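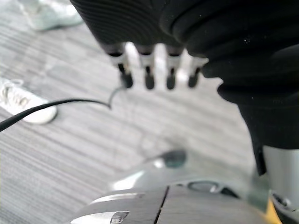

Grasp correction from wrist views: October results

The manipulation group at Isden has finished the first full round of trials on its contact correction method, developed with Arnardóttir and tested on the Dallasell work cell. The method is called Jalik. It takes a planned hand pose near a known fixture and adjusts it over the last few centimetres of travel, using the wrist cameras alone. The head camera is used for the approach and is then ignored until the hand withdraws.

The reason for the split is occlusion. Once the hand is close to a shelf, the arm hides a good part of what the head camera needs, and depth estimates on glossy yellow panels were already poor. The wrist view has the opposite problem. It sees the fingers and the near surface well, but black parts against black rubber give very little contrast, and the boundary between hand and workpiece is often lost just before contact.

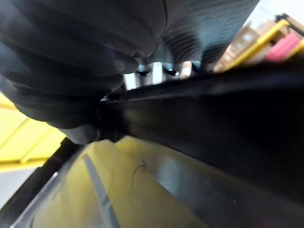
Wrist view with the hand against a black bar.

Jalik does not try to segment the hand from the part in each picture. It keeps a short history of 24 wrist frames and estimates which regions move with the camera and which move with the fixture. Regions that do neither are treated as unknown and given no weight. The correction is then computed from the fixture regions only, with the joint encoders supplying the position of the fingers.

Training used 4000 recorded approaches, all of them teleoperated. Zineb Kabbaj, who ran the recording sessions, kept the failed approaches in the set and labelled them by the moment at which the operator first reversed direction. Removing these examples made the corrections smoother but noticeably worse at recovering from a lateral error, so they were put back. Operators were asked not to tidy their motion – a slow, straight approach teaches the model very little about errors.

The network was trained with 5 random seeds. Agreement between seeds was close for vertical correction and poor for rotation about the wrist axis. The rotation error is largest when the only visible fixture region is a long straight edge, where a sliding motion and a small turn produce almost the same change in the wrist view. Adding a second edge to the view resolves most of this, and the planner now prefers approach directions that keep two edges visible.

The test fixture is the yellow shelf with black plastic trays. The trays have a notch in the rim, a useful landmark from above but seldom visible to the wrist camera at the end of an approach. Seams between shelf panels are a weaker landmark and were at first confused with reflections of the lighting in the top surface.
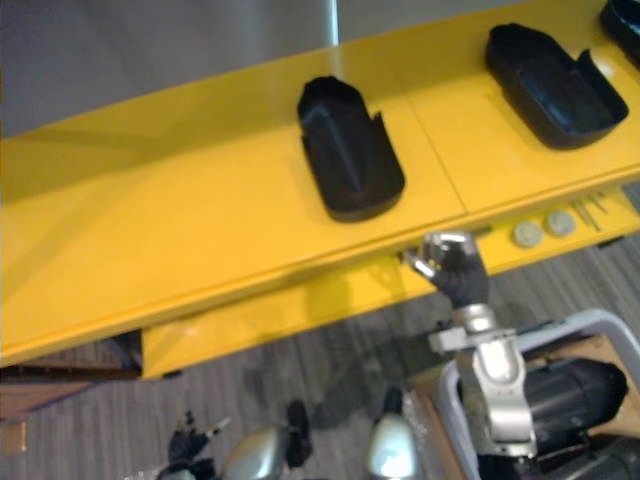
Reflections were handled by lowering the weight of any region whose brightness changed faster than its position. The rule is crude and it discards some real edges on polished metal, including edges on the fingers themselves. That loss is acceptable here, given that the encoders cover the finger position, but it would matter for picking up metal parts. We have not tested the method on such parts and make no claim for them.

Three limits should be noted. The correction assumes a rigid fixture. It has no notion of contact force, and relies on the compliance of the hand to absorb what is left of the error. It also runs only on the arm that is making contact, with the other arm held still – two-handed work would need both histories to be kept on a common clock, and the present logging does not do that reliably.

The next round will repeat the trials with the shelf moved between approaches and the head camera estimate deliberately offset. The evaluation scripts are in the shared folder, with the seed settings listed separately. Comments on the rotation problem should go to Zineb Kabbaj before the November build.

Search this site
Enter keywords
Go

Recent items
Calibrating wrist cameras after a hand change
Dallasell work cell: revised booking times
Notes on clock drift in two-arm logging
Arnardóttir joint workshop: programme and abstracts
Encoder faults and how to report them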